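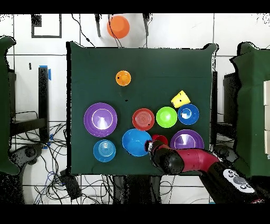 Why can't a robot just be told to be careful? A reader from Drundgate sent us that question, and added that people manage it without a long list of rules.

People know what "careful" means because they have had years of practice. A robot has to be given it in numbers: how fast the arm may move, how hard it may push, and how far it may reach. Grown-ups who build robots write these numbers down as rules. When lots of builders agree to follow the same rules, we call them a standard.

At Pitix we keep our own rules for arms that pick things up:

Find the stop button before you start. Everyone near the robot should know where it is.
Stay outside the arm's reach while it is moving — even if something has been dropped.
Never put your hand between the gripper and the table.
Start slowly. A new program has its first 12 runs at low speed.
Write down what went wrong, with the time, before you try again.

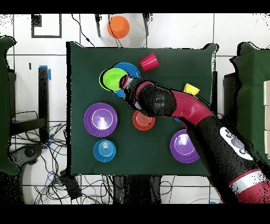 Rules about force matter most when the gripper touches something. Too little and the thing slips, too much and it may crack. Plastic dishes are good for practice, and they can overlap in awkward ways. Take the lime green bowl resting on top of a bigger blue one, with the gripper pressed down onto it. A rule for a job like that might say which bowl to take first, and what the arm should do if both come up together. Our answer to the second part is to stop, lower them and wait for a person.

Rules change too. We read ours through every March and cross out any that no longer fit the robot. The newest one was added after a visit to Mabula, and it says that the person holding the stop button must not have any other job.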